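Skornance Quiet Box - timed phone lockbox

Made by Mesten. Item 105. In stock, ships in 3 business days.

For anyone who has deleted the same app four times and put it back four times. Phone goes in, lid goes down, you turn the dial, it stays shut till the time runs out. No app to install. No account. Doesn't connect to anything.

What you get
Quiet Box, lid with dial, charging pass-through plug, two AA batteries, one printed card with the instructions on it. Card is small, keep it someplace.

Who buys it
Mostly people who scroll in bed. Also roommates who made a deal about dinner, parents who take turns with their teenagers (fair's fair), students around finals. A few writers. We get a lot of orders in January and again in September, make of that what you will.

How it works
Turn the dial to the time you want, anywhere from 10 minutes to 26 hours. Push down once. You get five seconds to change your mind, then the latch sets and the light goes from green to amber. When time's up it clicks and the lid pops a little. No alarm unless you turn the alarm on.

Two modes:
Firm - won't open early, period.
Soft - opens early if you hold the dial down for 3 full minutes. Sounds like nothing. It is a long time to stand there holding a dial and thinking about why you want to look at your ex's vacation pictures.

Most customers start on Soft and move to Firm after a week or two. Start with short times. An hour the first night is plenty. 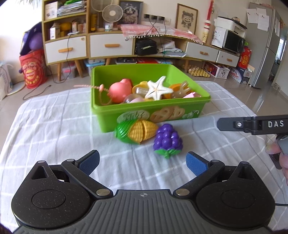
Calls still ring. The box muffles sound but doesn't block signal, so if your mom calls you will hear it and in Soft mode you can get to it. In Firm mode you can't, so please don't use Firm if you're on call, have a sick kid at home, or it's the only phone in the house. Same goes for medication reminders. Use common sense.

If the batteries die while it's locked the latch lets go by itself. That's on purpose.

Specs
Inside fits one large phone in a case, or two smaller ones without
Locks: 10 min to 26 hours
Weight: 400 grams with batteries
Power: 2 AA, included
Colors: Sand, Slate, Moss (Moss is back ordered)
Warranty: one year from Mesten

Which size do I need
If it's just you, this one. For a whole family get the Ledon, same latch and dial but it's wider and has dividers so the phones don't rub. If you want to put away a tablet or a game controller, that's the Bajwa. The Bajwa does not have the charging plug, people ask. Lids don't swap between models.

Things people ask
Can I still listen to music? If you have a speaker paired before you lock it, yes, usually.

Can my partner set it for me? Sure. Talk about it first. Locking up another adult's phone without asking is not a nice way to start an evening.

Does it get hot with the phone charging in there? There are vents on the back, keep them clear. Don't set it on a comforter.

What if I just use my laptop instead? Well. We don't sell a box for that yet.

Can it be wall mounted? No. There's no screw holes and the lid needs room to swing.

Care
Wipe with a dry cloth. No sprays near the dial. The felt liner lifts out, shake it off, dont machine wash it, it shrinks.

Returns
30 days, unused or used, we don't mind, just wipe it down and put the batteries back in. Make sure your phone is not in it. Seriously, check - we have mailed back more than one.

Moss orders ship as soon as they land. Gift wrap is an option at checkout, so is a plain carton with no picture on the outside.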